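Lorkitz Küchenset — Simulationsumgebung für zweihändige Manipulation

Produkte > Simulation > Lorkitz > Küchenset

Wer schon mal versucht hat, einem Roboter mit zwei Armen beizubringen, Geschirr umzuräumen, kennt das Problem wahrscheinlich: Auf echter Hardware dauert jeder Durchlauf ewig, und in der Simulation klappt alles wunderbar, bis man es auf den echten Tisch überträgt. Ich habe mich damit zwei Jahre lang herumgeschlagen, und irgendwann ist daraus das Küchenset für Lorkitz entstanden. Am Anfang war das nur ein Ordner auf meinem Rechner (mit einem ziemlich peinlichen Namen), inzwischen läuft es bei Pustetik im Alltag und wird von uns richtig gepflegt, mit Versionsnummern und allem.

Das Set liefert fertige Küchenszenen mit Mikrowelle, Tisch und Geschirr, dazu die passenden Aufgaben und ein Protokoll für die Auswertung. Der Witz dabei ist die Methode dahinter. Wir nennen sie Kontaktstaffelung, der Name stammt von Rhydian Wynne, und ich habe mich inzwischen daran gewöhnt. Dabei wird eine Aufgabe an den Stellen zerschnitten, an denen sich ein Kontakt ändert: Finger berührt Rand, Rand löst sich vom Tisch, Schüssel berührt Teller und so weiter. Jeder Abschnitt wird für sich variiert und danach wieder zusammengesetzt. So bekommt man aus wenigen Vorführungen ziemlich viel Material, ohne dass die Bewegungen an den Übergängen ruckeln.

In Zahlen: Aus 101 Vorführungen per Teleoperation erzeugt die Kontaktstaffelung 4.000 brauchbare Trajektorien. Brauchbar heißt bei uns, dass die Aufgabe am Ende erfüllt ist und keine Durchdringung zwischen den Körpern über der eingestellten Schwelle liegt. Was das nicht schafft, fliegt raus, und zwar automatisch. Die Schwelle könnt ihr selbst setzen, und bitte macht das auch! Der Standardwert ist für starre Keramik gedacht und für weiche Griffbacken viel zu streng.

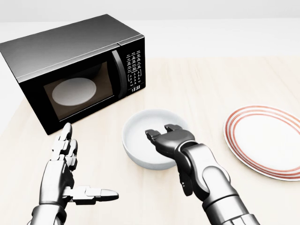
Besonders viel Zeit habe ich in den Randgriff gesteckt. Eine flache Schüssel am Rand zu fassen sieht nach einer Anfängeraufgabe aus, aber die Kontaktfläche ist winzig, und schon ein paar Grad Schieflage reichen, damit das Ding beim Anheben wegkippt. In den ersten Versionen lernte die Policy lieber, die Schüssel über den Tisch zu schieben, und holte sich damit erstaunlich gute Zwischenpunkte. Seitdem zählt bei uns der Kontakt zwischen Schüssel und Tisch als eigener Abschnitt, und das Schieben wird nur belohnt, wenn die Aufgabe es verlangt.

Die beiden Arme müssen übrigens nicht gleich ausgestattet sein. Ihr könnt links eine mehrfingrige Hand montieren und rechts einen Zweibackengreifer, oder umgekehrt. Dima Chamoun wollte das unbedingt drin haben, und ich war erst dagegen (mehr Kombinationen, mehr Tests, mehr Abende vor dem Bildschirm). Im Nachhinein war das die beste Entscheidung am ganzen Projekt. Gerade bei Mikrowellenaufgaben ist es praktisch, wenn eine Seite sauber zufassen kann und die andere für den Türgriff und die Tasten da ist.

Im Paket enthalten

Szenendateien für alle Küchenaufgaben, mit getrennten Kollisions- und Sichtgeometrien
8 Grundaufgaben, vom Umsetzen einer Schüssel bis zum Öffnen und Schließen der Gerätetür
Die 101 Vorführungen im Rohformat und als zerlegte Abschnitte
Der Staffelungscode samt Konfigurationen
313 Prüfszenen, die beim Training nicht verwendet werden dürfen

Zu den Prüfszenen noch ein Wort, weil danach oft gefragt wird. Die Anordnung der Gegenstände ist dort fest, genauso Licht und Materialien. Wer Ergebnisse vergleichen will, nimmt bitte genau diese Szenen und gibt den Startwert mit an. Ich bekomme immer wieder Tabellen geschickt, bei denen das fehlt, und kann dann leider gar nichts dazu sagen.

Was noch nicht gut geht

Flüssigkeiten sind nicht dabei. Eine volle Schüssel verhält sich ganz anders als eine leere, und unsere Näherung mit verschobenem Schwerpunkt war so schlecht, dass ich sie wieder ausgebaut habe. Auch glänzende Oberflächen machen uns weiter Ärger — Policies, die nur mit Kamerabildern arbeiten, verlieren bei spiegelndem Metall deutlich an Genauigkeit. Mit Tiefendaten wird es besser, aber die Glasscheibe der Mikrowelle bleibt auch dann ein Sonderfall.

Voraussetzungen und Lizenz

Ihr braucht Lorkitz in einer aktuellen Version und den Awwad-Treiber, falls ihr selbst Vorführungen aufnehmen wollt. Für das reine Training reicht das Paket. Die Forschungslizenz gilt pro Arbeitsgruppe, Studierende sind eingeschlossen. Für Firmen gibt es eine eigene Lizenz mit Support, da schreibt ihr am besten kurz, was ihr vorhabt, dann melde ich mich mit einem Angebot.

Das nächste Update ist für Juni geplant. Es bringt Schubladen und eine überarbeitete Reibung für Griffbacken aus Gummi. Wer vorher testen möchte, kann sich über das Kontaktformular eintragen, Stichwort »Kakgate« (so heißt der Testzweig, fragt lieber nicht).

Verwandte Produkte: Lorkitz Basis, Lorkitz Werkbank, Awwad-Treiber für Teleoperation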